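Laying bricks on a tabletop: an evening with Kirstin Laing

The shared workshop in Esadcombe is behind a tyre shop, and you must ring twice because the first ring is only heard in the kitchen. Kirstin Laing opened the door for me with a pencil in her hair. She has rented a bench here since January, and on this bench she is building an arm with a gripper which should one day lay bricks in a straight line.

"A short line," she said. "Please write that it is a short line."

The project has the name Stiltby, after the village where her grandfather had his yard. He was a bricklayer, and she spent many school holidays carrying things for him. By profession she repairs lifts. She told me that lifts taught her patience with motors, and also a certain distrust of them.

The arm came to her as a kit from Kongkaew, a small supplier that she found through another member of the workshop. She has changed the elbow and both fingers of the gripper. Up to now she has spent 1,320 pounds, and she keeps this number written on the inside of the cupboard door. "It is there so that I see it when I go to take a new screw," she said.

I asked why she does not use real bricks.

"Weight. The arm would lift one, I think, but it would not stop where I want. With the red ones I can make mistakes all evening and the motors stay friends with me. The paint suffers, of course. When a corner hits the next brick, you get a white mark, and then I can see where it was hit. I did not plan this but I use it."

The most difficult part, in her opinion, is the last small movement. To bring a brick near to its neighbour is easy. To close the seam without pushing the neighbour away took her most of the spring. In the first version the gripper came straight down, and the finger needed a space for itself, so there was always a gap as wide as the finger. Now the brick is put down a little apart and the gripper slides it the rest of the way, slowly, until the motor feels a resistance.

"My grandfather did the same with his hand," she said. "He put it down and then he gave it a push. I had seen it a thousand times and I still designed it the other way first."

The working area is a grid mat, and she has a complicated relation with it. The lines are useful to her eye, and she also uses them to tell the program where a brick begins. But the mat moves. It makes ripples, and a line with a ripple under it is no longer a straight line. Ulises Sosa, who has the next bench and writes most of the software with her, wants to glue it to the table. She refuses. The table belongs to everybody, and on other evenings people cut fabric on it.
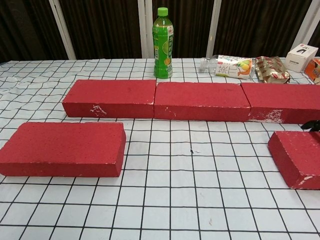
A row of three, and then?

The wall has for the moment one layer only. I asked both of them when there will be a second one.

"When the first is boring," said Ulises Sosa. He is a quiet man and this was nearly his longest sentence of the evening. Later he explained to me that a brick turned at an angle is still a problem for the program. It must understand the angle before the gripper closes, or the fingers take the brick by its corners and it turns in the grip. They keep a notebook of attempts. On the best evening they made 70, and 47 of them ended with a seam that Kirstin Laing was ready to accept. She decides this by looking from the side with one eye closed.

The control board is a Dendent, second-hand, with a fan that makes a noise like a small hairdryer. They argue about it in a friendly way. He would like to replace it, she points to the cupboard door.

I wanted to know if she thinks about a real wall, outside, in the rain.

"No," she said. "People ask me this and I understand the question. There are companies with big machines for it. I want a row of 4 without touching anything, and then a second layer over it, with the seams in the middle of the bricks below, as it should be. After this I will maybe make a small arch — Ulises does not know about the arch."

He knew about the arch. He had already made a drawing of it, on the back of an invoice, and he showed it to me while she was washing the cups.

The workshop in Esadcombe is open to visitors in the evening from seven o'clock. Ring twice.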